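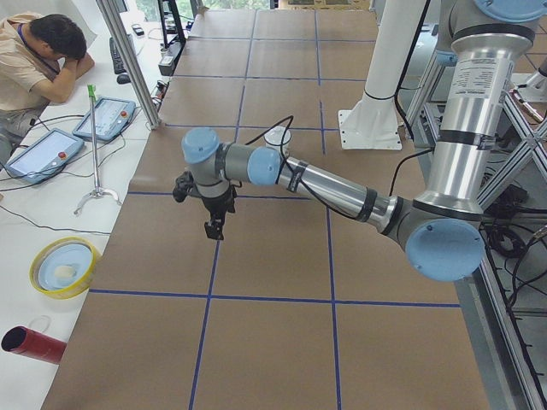
Silberner Arm mit Zweifingergreifer, kleiner weißer Becher links daneben. Hinten der weiße Arm.

Greifervergleich, Mai, vormittags ab 9:40

Endlich mit beiden Fingersätzen in einem Rutsch durchgekommen! Angefangen mit dem Vudau am silbernen Arm, danach mit demselben Ablauf der Brarel. Der Becher ist absichtlich das gemeinste Teil aus der Kiste: leicht, glatt, und der Rand gibt nach, sobald man zu fest zudrückt. Wer den sauber hinstellt, kann auch den Rest.

Ablauf wie mit Peiyu besprochen: Becher in ein Feld stellen, Arm von oben anfahren, greifen, anheben, ins Nachbarfeld setzen, öffnen, zurück. 300 Durchgänge pro Greifer, die Felder nach Zufallsliste. Das Raster aus dem blauen Band ist übrigens Gold wert. Vorher haben wir nach jedem Fehlgriff mit dem Lineal herumgemessen, jetzt ruft man einfach "zweite Reihe, drittes Feld" und gut. Meifang hatte die Idee, bitte beim Aufräumen NICHT abziehen.

Vudau: Der läuft wirklich schön. Bei 30 N hat er den Rand noch sichtbar eingedrückt, der Becher kam dann beim Loslassen schief hoch und ist zweimal am linken Finger hängen geblieben. Kraft runter, Öffnungsweg vor dem Anfahren auf 80 mm begrenzt, und plötzlich lief das Ding wie auf Schienen. Der kurze Öffnungsweg spart auch Zeit, das hatte ich unterschätzt - man merkt es erst, wenn man den ganzen Vormittag danebensitzt. Bei den hinteren Feldern kommt der Arm ziemlich gestreckt an, da ist die Orientierung der Finger ein paar Grad daneben. Dem Becher ist das egal, einem eckigen Teil wäre es das nicht.

Brarel: Greift fester und ist schneller zu, fühlt sich insgesamt knackiger an. Dafür meldet er "Objekt gegriffen" auch dann, wenn die Finger nur am Rand entlanggerutscht sind. Marcelino meint, das sei ein Schwellwert in der Firmware und kein Problem der Mechanik. Kann gut sein. Ich habe die Rückmeldung für heute ignoriert und nach dem Anheben über die Kamera geprüft. Sehr angenehm dagegen: Fingerwechsel mit nur zwei Schrauben, in einer Minute erledigt, davon träume ich beim Vudau.

Kabelführung: Die Schlaufe über dem Handgelenk ist jetzt lang genug, auch bei voller Drehung der letzten Achse zieht nichts mehr. Am Ellbogen bitte trotzdem beobachten, da liegt das Kabel bei der Rückzugsbewegung recht dicht an der Gelenkkappe. Klettband ist bestellt.

Teach-Pendants: Siiri hat zu Recht geschimpft, die zwei sehen gleich aus und liegen nebeneinander. Ich hatte um kurz nach elf das falsche in der Hand und mich gewundert, warum der Override nichts tut. Ab morgen Aufkleber drauf, S für silbern und W für weiß.

Der weiße Arm war heute nicht Teil des Versuchs. Ritva möchte ihn nächstes Mal den Becher festhalten lassen, während der silberne etwas hineinlegt. Ich bin sofort dabei! Vorher muss aber die gemeinsame Kalibrierung neu gemacht werden, die Werte vom letzten Umbau stimmen im hinteren Bereich nicht mehr.

Offen:
- Logs beider Läufe nach Partanen/greifer kopieren (Peiyu)
- Schwellwert beim Brarel klären, Anfrage an den Support (Marcelino)
- Vudau mit den weichen Fingerkuppen von Brerura wiederholen, wieder 300 Durchgänge, gleiche Zufallsliste
- eckige Teile für die hinteren Felder heraussuchen
- Aufkleber Pendants

Vorläufig würde ich für dünnwandige Sachen den Vudau nehmen, für alles Stabile den Brarel. Zahlen trage ich nach, wenn die Logs ausgewertet sind.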